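Gripper Trial FAQ

Last updated 8/16/21

These are the questions we get most often about the hand-held gripper trial at Hollmont. If yours is missing, write to Chaminda Jayawardena at the trial desk and he will answer or pass it along.

What is being compared?

Two hand-held grippers, the Flesard and the Lambrakis. Both have two fingers, both carry a camera that looks out past the fingertips, and both save their recordings in the same format. The Flesard closes with a trigger. The Lambrakis closes with a thumb slide and has a stiffer return spring.

We are also comparing finger pads, which is a separate question and has its own section below.

Why hand-held tools and no arm?

The arm comes later. A person with a hand-held gripper can get through a lot of pickups in a morning, and the recordings tell us which fingers and pads are worth bolting to the arm. Mounting and calibrating a gripper on the arm takes most of a day, so we would like to do that only for the one we plan to keep.

How many pickups have been recorded?

2,782 so far, across both grippers. Of those, 1,173 were done with the Flesard and the rest with the Lambrakis. The Lambrakis total is higher only because the Flesard was out for a new spring for part of the trial. Success rates are worked out per gripper, so the uneven totals do not affect them much.

Which one is ahead?

It depends on the object. The Flesard does better on small flat parts because you can feel the trigger touch bottom. The Lambrakis holds heavy parts with less slip. For soft packaging we can't tell them apart yet. We will not publish a ranking until the October round is finished.

Finger pads

What pads are you using?

Plain molded rubber, ribbed rubber, and a matte black padding with a slightly fuzzy edge. The matte padding has been the easiest on the camera. Shiny rubber bounces light back into the lens when the fingers close, and the tracking software sometimes reads the bright spot as part of the object.

How often are pads changed?

After 668 closings, or sooner if an edge starts to lift. Write the change in the log with the pad type and which finger it went on. Change both fingers together, even when one looks fine. A new pad against a worn one pulls small parts off center.

Can I clean the pads?

Wipe them with a dry lint-free cloth. No alcohol on the matte padding, as it loosens the glue. The rubber pads can take a damp cloth, but let them dry before you record.

Cameras and views

What should the camera see before I start?

Both fingers, with the gap between them clear and the surface you are working on behind it. The fingers do not have to be the same size in the view. On some mounts one finger sits mostly out of view on the right and only its upper inner face and tip show. Those recordings are usable as long as the tip stays visible through the whole closing motion.

Start every pickup with the fingers wide open. The software takes its zero point from the open position, and a half-closed start throws off every width reading after it.
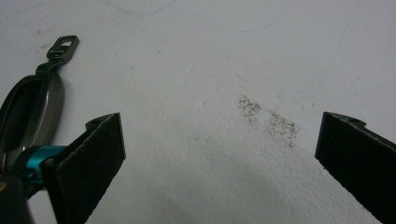 Does the background matter?

More than we expected. A bright white surface gives good contrast against black fingers, but a rough one picks up soft shadows and the exposure drifts as the tool moves. Lock the exposure before the first pickup. If you can't find the setting on your controller, see the Farkton section.

Dark specks and smudges on a white surface are fine for us. The tracker needs some texture to follow, and on a perfectly clean sheet it tends to lose its place. Just don't move the sheet partway through a set.

What about shiny metal parts?

Keep them in the set, but tag them. Dark polished metal shows bright streaks along any rounded edge, and those streaks move when the camera moves. The tracker handles this badly at present. We would still like the recordings, because the arm will have to deal with the same parts sooner or later.

If a metal part is lying off to one side and is not the thing you are picking up, you don't need to tag it.

My view has a colored collar in the corner. Should I mask it?

No. The collar at the base of the finger does not move relative to the camera and the software ignores it after the first few seconds. Masking by hand has caused more trouble than it has solved, mostly from masks that clipped the finger too.

The Farkton controller

Do I need the Farkton?

For the Lambrakis, yes. The Flesard can record straight to a laptop, although we would rather you used the Farkton with both so that the time stamps match.

How do I lock the exposure?

Hold the menu button until the light turns amber, scroll to Camera, then choose Lock. The light goes back to green when the setting is saved. It resets at power-off, so you will need to do this each time you switch the controller on.

The recording stopped by itself. What happened?

Usually the card is full or the cable at the handle has worked loose. The controller can hold up to 2 hours on the standard card. After that it stops without a warning tone - we have asked for one in the next firmware. Check the time remaining on the display between sets.

The finger width reads negative. Is that a problem?

A small negative number at full close means the pads are compressing and can be left alone. If it reads negative with the fingers open, the zero was set wrong. Stop, open the fingers all the way, press Zero and throw out the last set.

Taking part

Do I need experience?

No. Most people are comfortable with either gripper after one practice set. Please do the practice set even if you have used one of them before, because the two triggers feel quite different and the first few pickups after a change are nearly always slow.

Can I bring my own objects?

Yes, if they fit between the fingers when open and you can leave them with us until the end of the round. Each object has to be tried with both grippers and every pad type. Nothing sharp, nothing with liquid inside, and nothing you would mind getting scratched.

Left-handed?

Both tools work in either hand. The thumb slide on the Lambrakis can be swapped to the other side with a 2 mm hex key. Tell the desk which hand you used, as it goes in the log.

Will the recordings be shared?

Within Hollmont only, for now. The microphone on the controller is switched off and no sound is kept. If a face ends up in a recording, mark the set and we will cut that part before it goes into the archive.

What happens after October?

The gripper we choose goes on the arm with the best of the pads, and we repeat a smaller version of the same pickups. The other gripper stays in the cabinet for demonstrations and spare parts. Anyone who recorded a set in the first round will be asked first if they want to help with the arm.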